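Garment sorter and folder, part time – Lekside clothing reuse room

Before you read further, a warning about job ads in this trade. They tend to promise purpose and a family atmosphere, and then you spend the shift pulling other people's gym clothes the right way out. We can promise the gym clothes. The rest you will have to judge for yourself.

Lekside takes in used sportswear from clubs and schools, sorts it, folds it and sends it on. We need one more person for 6 hours a week, mornings, starting in April. Pay is $245 a week before tax. It has not gone up since last year and we won't pretend there is a raise in the pipeline.

What comes across the table is mostly kit: shorts, jerseys, warmup pants, the odd cape from a school play. Red and white turns up constantly. Shorts with a broad stripe look like an easy fold until the elastic gathers and the stripe ends up running at a slant.
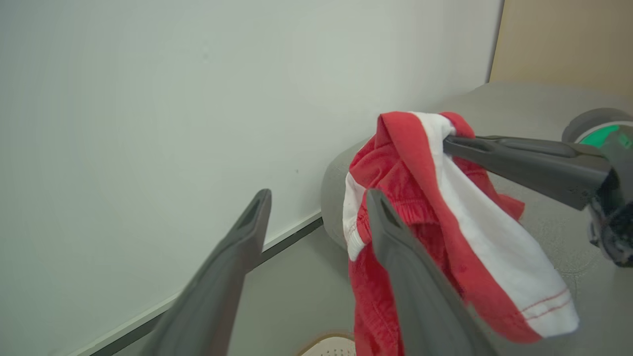 What you would do

Take each piece out of the bag, shake it open and find the waistband or collar.
Check the seams, the hem and the elastic. A worn waistband goes in the repair bin, whatever the label says about quality.
Fold to the house pattern, which is thirds and then half. You may have a better method. Everyone does. Use ours for the first month and then argue.
Write the size on the tally sheet. Guessing is worse than leaving it blank.

Last year 2,000 pieces passed through and 600 of them went straight to rags. I mention this for applicants who picture every garment finding a grateful new owner. A good part of the work is deciding that something is finished.

The room is plain. Pale walls with a few scuffs, gray floor, gray upholstered furniture that visitors like more than the staff do. 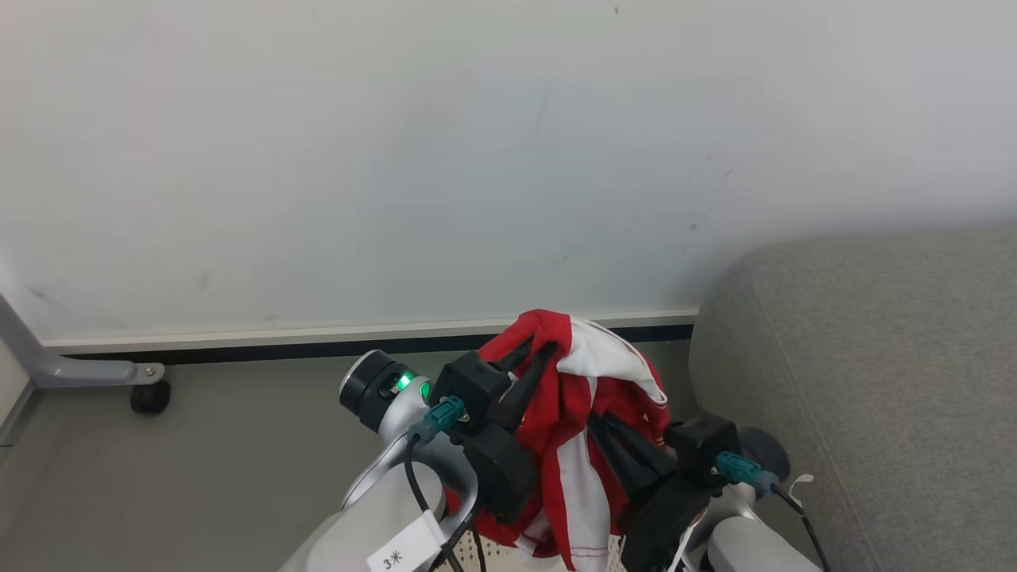 We have tried folding boards, including the Skullwood one, and went back to hands. If you have a folding board of your own and believe in it, bring it to the trial shift, but expect questions.

Who should apply

Someone patient with fabric who can stand for a couple of hours. No experience needed. Retail folding experience is fine, though shop habits often have to be unlearned. We don't ask for a cover letter, as the ones we get all say the same thing. Send a few lines telling us when you can work and what you do with a fitted sheet.

The trial shift is paid. It starts at 9 a.m. and finishes when the bag is done. Ask for the sorting room at the Vlček building, side entrance.
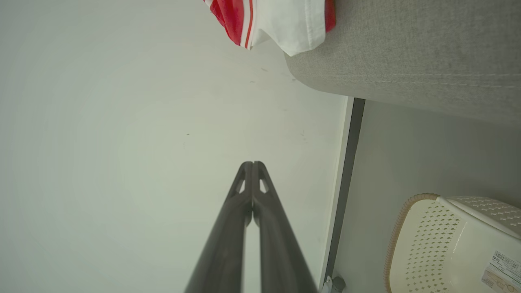
Celtitz, March

Applications are open until the end of the month. We answer all of them, usually within a week. Bus fare is refunded for the trial shift if you keep the ticket.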